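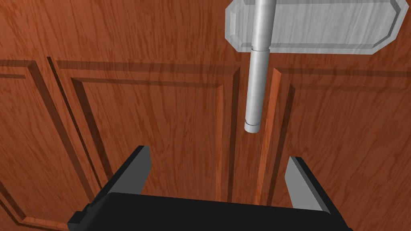 Tige métallique cylindrique, à la verticale. Image de synthèse.

Piège à punaises de lit Plomham : avis du service Habitat

Le service a examiné le piège passif Plomham, destiné à la surveillance des punaises de lit dans les logements meublés. L'essai a porté sur 130 chambres réparties dans 3 résidences, avec un relevé hebdomadaire tenu par Mme Şengül Bilgin. Le dispositif se place sous chaque pied de lit et ne contient aucun insecticide.

Les captures ont permis de repérer huit foyers, dont deux que l'inspection visuelle n'avait pas signalés. La coupelle se nettoie facilement. Le talc fourni doit toutefois être renouvelé plus souvent que ne l'indique la notice, en particulier dans les pièces humides. Les pieds de section carrée s'y logent mal.

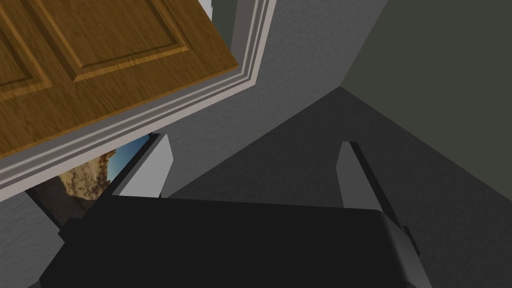 Coût et recommandation

Le lot complet revient à 388 euros, livraison comprise. Le modèle concurrent Drasto, moins onéreux, s'est fissuré à plusieurs reprises sous les lits superposés. M. Réjean Dufour, responsable technique, émet un avis favorable pour la détection. Le piège ne saurait remplacer un traitement par une entreprise agréée.

Avis rendu le 20/12/19.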